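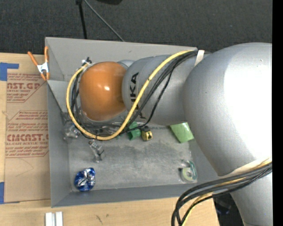
Lidosley Game Club / Server Team / Item Pages

Ulance Lantern (off-hand light)

Slot: off-hand
Sold by: Janjua, lower market
Price: 600 coins new, 300 from other players
Durability: 33 nights
Light radius: 7 blocks
Last edited June 14, 2024

The Ulance Lantern is the item every new player on our server gets told to buy first. I would wait. The shop text says it "keeps the dark away from you and your friends," and that sounds like it stops monsters from spawning. It doesn't. It lights the ground you are standing on, and anything outside the radius spawns as usual and walks in.

The radius is the same as a plain torch held in the off-hand, which you can make from a stick and some coal. What the extra money buys is rain protection and the blue glow. Torches go out in rain on our server, so if you build on the coast there is a case for it. Underground it never rains.

Durability only drops at night, or any time you are in the Prollar caves, where the game treats every hour as night. A long mining trip can eat most of a lantern. Repair takes one glass pane and one lump of wax at a workbench. Repairing it at Janjua's stall costs more than the parts do, and as far as we can tell it gives the same result.

Some players say the lantern raises the odds of finding gems. We have seen no drop logs that show this, and the claim seems to go back to one lucky chest in November. If you have logs, post them on the talk page.

Known problems
The lantern vanishes if you swap it while climbing a ladder. Put it away first.
Two lanterns do not stack their light.
The blue glow does not show in first person.

See also: Torch, Wax, Prollar Caves, Off-hand items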